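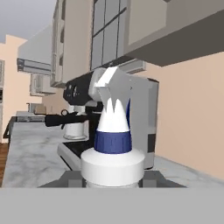
When Lutfa Chowdhury first drove out to see the plot at Stostwood, she had been told to expect a field with a view and not much else, and that was more or less what she found – a long slope of rough grass, an old hedge, and Zonham church showing through the trees at the bottom. She went home and thought about kitchens all evening, as I'm afraid we all do long before there is a wall to put one against. An espresso machine with small dials on the front, its silver-grey side turned to the room, is a lovely thing to picture of a morning, but it does want mains water and electricity!

The nearest supply ran under Sotomayor Lane, about 805 metres off, and the seller hadn't mentioned it. Lutfa asked for a price in February and then, very sensibly, asked for a second one, and between the 2 quotes she had enough of an argument to bring the asking price down. The right of way over the Flolleck track took longer, as 19 households share it and every one of them had to be written to. She has her permission now, and the pegs are in, and she takes a flask up there most evenings to look at where the back door will go.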